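Three Slow Days in Tallitz

Fri 23 February

I have been promising a write-up of our Tallitz trip since we unpacked, and my sister has started asking for it in that voice of hers, so I made a pot of tea this morning and sat down to do it properly. We went in the last week of January, when the hotels are cheap and the ferry is half asleep, and I would go back at the same time of year without thinking twice.

The first thing to know is that you don't need a car. I know the guidebooks all tell you to rent one at the station, and we very nearly did, but the old town is small and the harbor bus runs every 15 minutes until supper time. It goes up one side of the bay and down the other, past the fish market and the big school and then out to the lighthouse (where it stops for a bit while the driver has a smoke), and if you sit on the left going out you get the water the whole way. We rode it end to end on our first afternoon because it was raining sideways and we had nowhere to be. Best thing we did all day!

We stayed at the Ollari, on the street behind the church. It is an old guesthouse with creaky floors and very good blankets. Ask for a room on the back, over the yard, unless you like bells. Breakfast is bread, cheese, boiled eggs, and a sour cherry jam that I ate far too much of, and Sigrún Oddsson at the desk will sell you a jar to take home if you ask her before your last morning. I didn't, and I am still sore about it.

Day two was dry and bright, so we climbed the tower. There are 239 steps, it says so on a little sign at the bottom, and I would have been happier not reading it. There is a bench a bit past the halfway landing and I made good use of that bench. At the top you can see right over the roofs to the islands, and on a clear day they say you can see the mainland too, though all I saw was a long gray smudge that might have been cloud. Go in the morning. By two o'clock the sun is straight in your eyes and the wind picks up.

Afterward we walked down through the garden steps to the Istora, a covered market with a coffee counter at one end. I had soup, my husband had two plates of dumplings, and then we shared a slice of poppy seed cake — the dense kind, where you need a fork and some patience. It closes on the early side in winter, so don't leave it for the end of the day like we did the first time.

The last day we took the ferry over to the near island. You buy the ticket at the hut by the slip, and they like coins. The crossing is short and the cabin is heated, but I stood outside anyway with my scarf over my nose. There is one path around the island and it takes a slow morning, or a bit more if you are the sort to stop at every gate and look at sheep. I am that sort. Wear real boots, the north side was all mud and I went in up to the ankle twice.

Dinner that night was at Intarasuk, a tiny Thai place up a flight of stairs off the square. I would not have gone looking for it, but we smelled it from the street and followed our noses. The green curry had a proper kick, and they brought us extra rice without being asked. Book if there are more than two of you, the room is about the size of my kitchen.

If I had a fourth day I would spend it on the far shore, where the old salt sheds are. We saw them from the bus and I keep thinking about them. Next time.

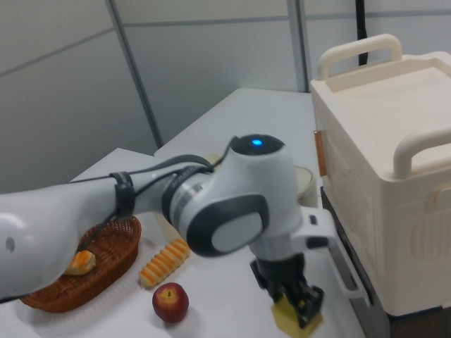 Noura Salameh wrote to me after I mentioned the trip in my last post, and she says the ferry is well worth it in spring too, but that you should get the first boat out, as the later ones fill up with school groups and you end up standing the whole way. She also says the harbor bus switches to a shorter route once the summer timetable starts, so check at the station if you want the lighthouse.

Thank you, Noura! I have written both of those on the inside cover of the guidebook, next to the soup stain. Meanwhile there are still muddy boots by my back door, and the jam question to sort out. I may just call the Ollari and ask if they mail it.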